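Questions I keep getting about the Cornero recordings, answered in one place so I can stop retyping them. If yours is missing, ask me or Janelle Cabanatuan.

## What are we collecting?

Short examples of people doing simple table jobs with a gripper in each hand. Each try is saved as one episode, and the learning system trains on the whole pile. We're aiming for 2000 episodes on the packing task before we train anything serious. The pilot batch had 57, and that was mostly me learning where to put my elbows.

## Do I need to know anything about robots?

Nope! Bienvenido Agbayani had never touched one of these grippers before he started, and his episodes are some of the nicest we have (smooth, no dithering). If you can put leftovers in a container, you're qualified.

## How fast should I go?

Slower than you'd do it at home, but don't freeze up. Long pauses in mid-air are a pain, and I end up trimming them by hand. A steady, slightly boring pace is what you want.

## What if I drop something?

Keep going. Pick it up with the gripper if you can reach it and finish the job – those recoveries are worth having. If it rolls off the table, stop the episode, mark it "abandoned" and start a new one. Please don't grab it with your fingers halfway through (Makis, I'm looking at you).

## Do both grippers have to do something?

Not in every episode. For the packing task, one hand can lower the item into the box while the other waits off to the side. Keep hold of the second gripper anyway, and have the lid off and lying behind the box so it isn't in your way.

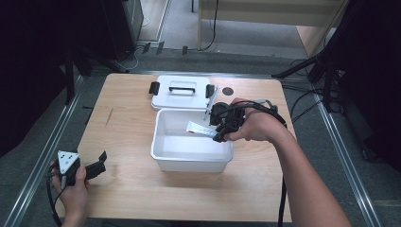
## Should I always put things in the same spot?

Please don't. Move the box a little between episodes, turn it now and then, and swap which side you reach in from. My first batch had everything in exactly the same place, and the model we trained on it was hopeless as soon as the box moved 2 inches.

## How long is a session?

Up to 9 episodes, then take a break. Tired wrists make sloppy data, and I can spot it when I review. Log your session in the Magbanua sheet before you leave.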